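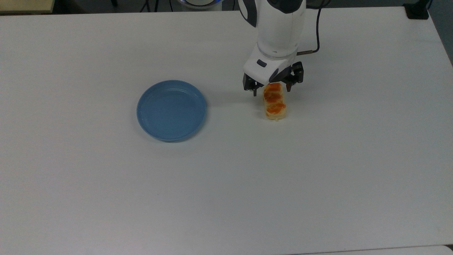
About Us

Wastberg is a small records and research outfit. We find service files, unit rosters, morning reports, burial cards, and we put them together for families and for veterans groups that keep memorial pages. That's most of it. Started in Brorville in a rented room over a shoe repair place. Still in Brorville, better room.

We are not a government office. We can't issue medals, correct a discharge or get you a headstone. We can usually tell you which form and which desk, and we'll help fill it out if you ask.

How it started

Toon Desmet was looking for his mother's brother. The family had a name, a branch of service and one postcard. It took him four years of evenings. By the end of it he had the uncle's company roster, the date he was wounded, and letters from two men who had been in the same platoon, and he also had a stack of papers on other people's uncles, because that is how rosters work, you copy the whole page. He started mailing those pages out to whoever he could find. People wrote back. Some sent him their own pages.

Vilhjálmur Grímsdóttir came in a bit later, from a map library. He does the places. If a report says a man was killed near a hill with a number and no name, he's the one who works out which hill, on which edition of which map sheet, and what it is called now. Grid references from that period are a mess and he likes them that way.

The name comes from the street where Toon's uncle is buried. Not a person, not a town. We get asked.

What we do

Individual searches. You give us a name and whatever else you've got. Service number is best. Date of birth, hometown, next of kin, a unit patch in a drawer, all useful. We look at what is open, we request what isn't, and we write it up in plain English with copies of everything attached. Abbreviations spelled out. Sources listed, page by page.

Unit work. For associations mostly. Rosters, casualty lists checked against more than one source, dates straightened out. Our longest running job is the Van den Broek list, which began as a typed roll of 53 names from one company and now has a folder behind every name. 11 of those folders are still thin. If you think you know somebody on it, write to us, even if all you have is a nickname.

Memorial pages. We write the short text — name, rank, age, where from, where and when, where remembered. We keep it short on purpose. Families can add as much as they like underneath and we don't edit what they add, except for phone numbers and home adresses, which we take out.

Scanning. Letters, photo albums, scrapbooks, discharge papers, yearbooks from training camps. You send it or bring it by, we scan it, you get it back in the same order it came. We do not keep originals. Please don't leave them to us in a will either, we don't have the shelves or the climate control. A university or state archive is the right place and we'll help you pick one.

Predus

Predus is our index. Almost 800 service histories in it so far, searchable by name, unit, hometown and place of death. Built in house, looks it. The search box wants last name first. Spelling is forgiving up to a point, so try it with one letter wrong if the right way gives you nothing — clerks typed fast and a lot of men went through the whole war as somebody slightly different.

Families can ask for an entry to be closed. We close it the same week and we don't ask why. Entries for living veterans are only opened if the veteran says so in writing.

Found a mistake? Good, tell us. Send the entry name and where you saw something different. We change it if the source holds up, and if two good sources disagree we show both with a note. Several entries have been sitting with two dates of death for years. May stay that way.

What we don't do

No valor checks. If you think your neighbor is lying about his service, take it elsewhere, we won't look.

No buying or selling of medals, uniforms, or papers. No appraisals.

No DNA, no recovery work. There are official agencies for the missing and we pass along what we have to them when it's relevant, with the family's ok.

No rushing. Well, we try. If there's a reunion or a funeral or a dedication coming, put the date in the subject line and we'll move things around where we can. The big record centers run on their own clock and nothing we say speeds them up.

Cost

First look is free. We tell you what is likely out there and what isn't. After that you pay copying and postage plus a fee for the hours, agreed up front in writing. If we find nothing you don't pay for hours. Unit associations get a different arrangment, ask Toon.

Scanning is by the box, not the page. Small boxes are fine.

Who you'll hear from

Toon Desmet — searches, rosters, money questions, anything with a deadline. Answers email early in the morning, phone hardly ever.

Vilhjálmur Grímsdóttir — maps, place names, after action reports, the index. Also the scanning bookings at the moment. Send him grid references exactly as written in the document, with the spaces, don't tidy them up.

Unit associations, please name one contact person. We've had three people from the same group ask for the same roster and then each get a different version of it, which was our fault in part but still.

Visiting

By appointment. Second floor, there is an elevator around the back by the parking lot, ring the bell marked W. Bring photo ID if you're picking up originals. We close for the last two weeks of October every year to do travel and archive visits, and mail piles up during that time.

Coffee is free, parking isn't, the machine takes cards only.

Before you write

Check the back of every photo. Ask the oldest person in the family first, and write down what they say even if it sounds wrong. Look for a service number on letters, usually the return address, upper left. Then send us the lot, in any order. Phone pictures are ok for a first look as long as the writing can be read.

Page last updated Jan 3, 2021. Fees and opening hours on the contact page are newer than this one, go by those.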